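The Sitting Room Gallery: Folding Day at Prostell
Posted 10 September 2025 by Alžběta Říha

Welcome, and thank you for stopping by our little gallery. If you have been following the Prostell pages for a while you will know that the sitting room is the part of the building I am fondest of, and that I can talk about it for much longer than anyone asked me to. It started as the spare end of the office floor, all carpet and no character, and over the past year it has turned into the place where we practice ordinary household chores: folding, draping, putting away, and the endless business of clothes left over the furniture. We have 160 garments on our shelves now, most of them given to us by people in the building, and every one of them has been folded more times than it ever was at home!

I like to begin a gallery with the floor, which I know is an odd choice, but so much of the feel of the room comes from it. We thought about a rug for a long time (I had my heart set on something woolly from Sirna, in a deep green) and in the end we left the carpet tiles as they were. They are low and firm underfoot, easy to vacuum, and a dropped sock can be picked up again without dragging half the room along with it.

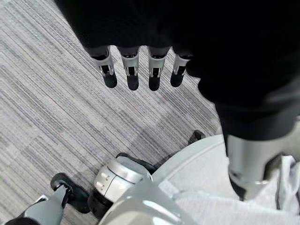

The stripes grew on me, too. They run in streaks of pale and darker gray with a bit of white and charcoal mixed in, and they are very forgiving of lint, which matters a great deal in a room where people handle laundry all day. Jallo, who looks after the building, offered us plain tiles back in December and I am glad we turned them down. There is a box of spare ones under the stairs in case of coffee, and so far we have only had to open it once, on my account, I'm sorry to say.

The shelves along the corridor are sorted by kind of garment, with shirts at the top and the heavier things down low where nobody has to reach for them. Towels have a whole bay to themselves. I used to sort by color, and it looked lovely for a day or two, but then we could never find a second pair of anything, so back to kinds we went. If you come to visit you will find a small card on each shelf telling you how we like things folded. Please don't be shy about following your own mother's way instead. We learn a good deal from that.

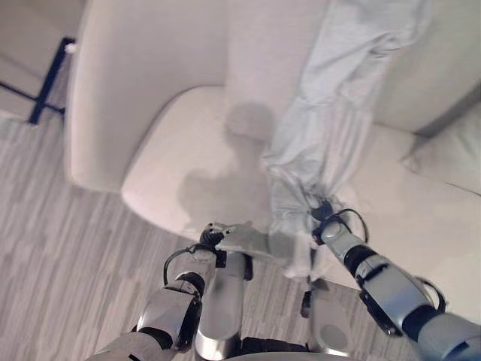
Trousers are the chore I get asked about most, and I always say to start with somewhere roomy to lay them out. A bed is best, of course, but plenty of people do their folding in the living room, and a big armchair will serve you very well if you use the back and the seat together. The off-white one has a nice thick armrest and enough length that the pale blue-gray garment can go over the backrest and come right down across the seat, with the end hanging off the front. From there it is a matter of getting hold of a loose flap and the lower end and easing the long creases out before you think about folding at all. Soft fabric like that wrinkles if you so much as look at it, so take your time.

The armchair came to us from Aliyu, the secondhand furniture place, and it took two of us and a good deal of puffing to get it up here. I had wanted a pair, and I still do, but there was only the one. We paid 500 for it, delivery not included, and I have never regretted it for a minute, even on cleaning days. A damp cloth and a little patience is all I ever use on the upholstery.

More galleries will follow as I get through the folders on my desk (there are almost 1,000 pictures in there, and I am slow at choosing). The towels are next, and after those the bed linen, including the fitted sheets. If you have clean clothes to pass on, the basket for them is just inside the front door, and adult sizes are the most useful to us at the moment.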